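Home About Archive Recipes Contact

Keeping a sourdough starter when you only bake twice a month 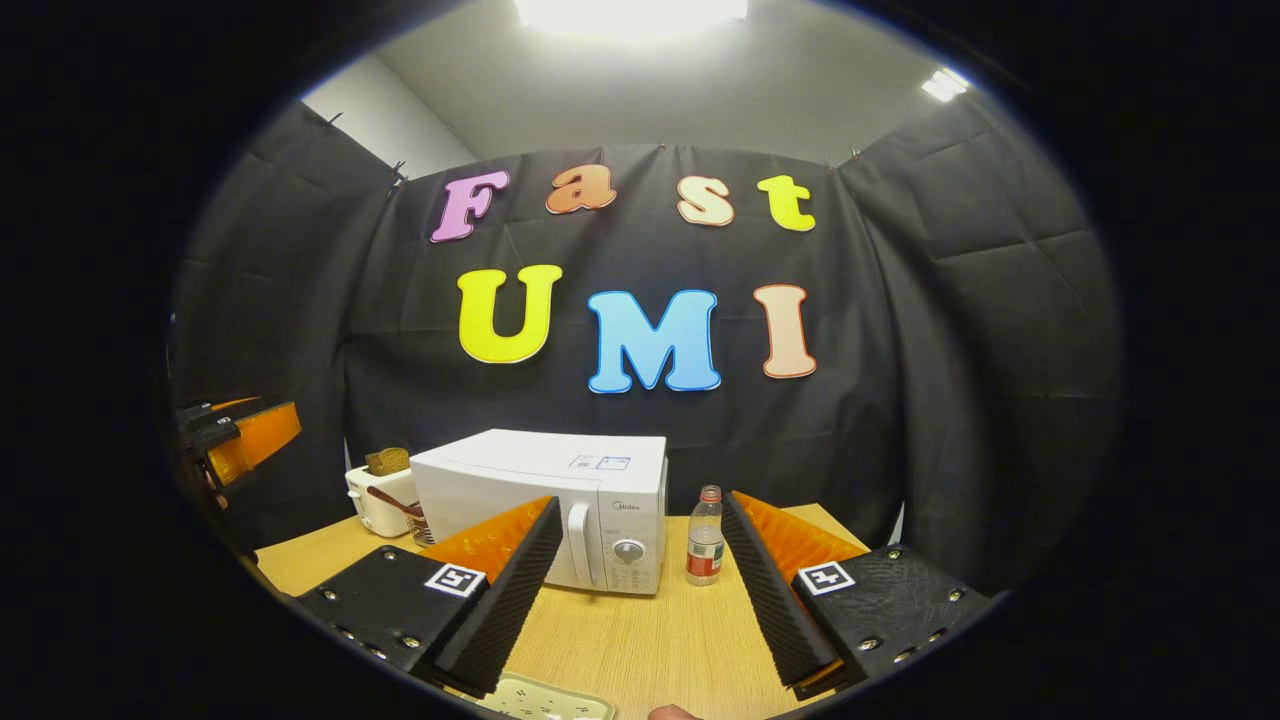

Can a starter live in the fridge for two weeks without being fed? Mine does, and it has done so since October, with one feeding when it goes in and one or two when it comes out.

I used to feed it every day because the book I learned from said to. That meant a lot of flour going down the drain for a loaf I didn't have time to bake. When I moved to the apartment on Barnitz Street my kitchen got smaller and my schedule got worse, so I started looking for a lazier way.

My neighbor Mwanaisha Shemweta has kept hers in the refrigerator for years. She told me to make it stiffer before it goes in – more flour, less water – and to put it away before it has finished rising. A stiff starter works through its food more slowly. I had been doing the opposite, letting it peak on the counter and then chilling it, and by the second week it smelled like nail polish remover.

What I do now is keep a spoonful of old starter in a clean jar, add 36 grams of flour and a bit more than half that in water, and mix it with the handle of a spoon until there is no dry flour left. It sits on the counter for an hour and goes on the bottom shelf with the lid resting loosely on top. The back of the top shelf in my fridge freezes things, which is how I lost a batch of dill pickles and most of a carton of eggs.

The night before I bake, I take it out and feed it with warm water. If it doubles by morning I use it. If it doesn't, I feed it again and bake in the evening. In cold weather it almost always needs the second feeding. A gray liquid on top is fine and I stir it back in. Pink or orange streaks are another matter, and then the whole jar goes out.

On flour, I have tried plain bread flour, whole wheat, and the rye from the Zistlow mill stand at the market. The rye wakes up fastest. It costs more, so I mix it half and half with the store brand. I couldn't taste any difference in the bread, though Ye-seo Yeom at work says the crust is darker. She gets the heel of most loaves, so she may be right.

I also dried some as a backup. Spread it thin on baking paper, leave it until it snaps, break it up and put it in an envelope. Mine took 2 days near the radiator. I haven't had to use it yet, so I can't say how well it comes back.

Next time I'll write up the pan loaf, which I have been changing a little with each bake. The last one was too salty and I want to get that sorted out first.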